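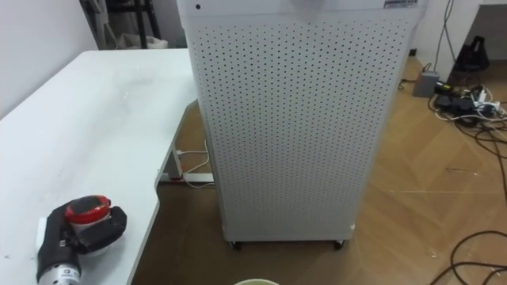 Small Room at Irnham: Progress Report to the Latuheru Fund

Grants > Irnham > Reports > Small Room
Filed under: Rooms and Equipment

May 4, 2022
Prepared by Akinyi Mfaume

The grant of £2000 was for getting the small room at Irnham back into use. Most of the work is finished. The wooden floor was cleaned and oiled by Plavuvwood in December and the invoice has been paid. The white table is in place, and so is the tall white unit with the perforated front. It is on castors, so one person can pull it out to sweep.

The tabletop has picked up small specks and light smudges. We tried a damp cloth first and then a mild cream cleaner on one corner. Gloss tops show everything, and we would choose a matt one if we were buying again.

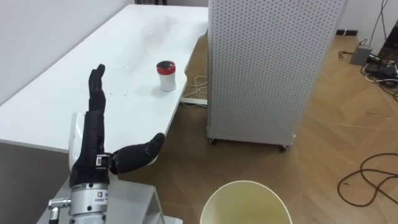 A wipe after each session has now been added to the room sheet. The small pot with the red lid stays on the table between sessions. Anything larger goes back to the store.

The power strip is still on the floor by the table leg, with its white cables running up from it. We would like it fixed under the tabletop. Kultgate have quoted £200 for this, including a cable tray, and we have asked them to hold the price until the next payment is agreed.

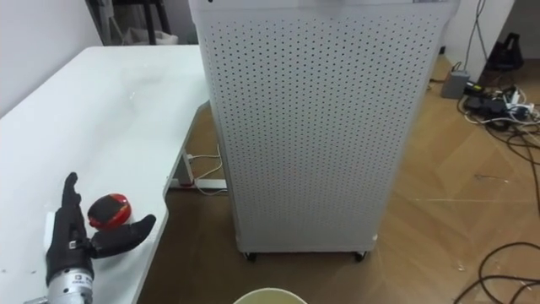 2 min read

Spending is within budget apart from the floor, where the second coat of oil was not in the first quote. Zeyu Pan has moved the difference from the line for shelving, which we no longer need. The receipts are in the folder sent with this report.

Still to do: the cable tray, felt pads for the table legs, and a sign for the door with the booking details.
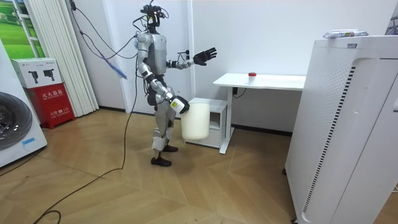 Will the floor need oiling again this year?
Plavuvwood advise leaving it for 12 months and using a dry mop in the meantime.

Comments (3)

Zeyu Pan: The receipt for the second coat is filed under December, in case anyone is looking for it.

M. at Kultgate: Happy to hold the price. We need the length of the table before we order the tray.

Akinyi Mfaume: Thanks, I will measure it and email you.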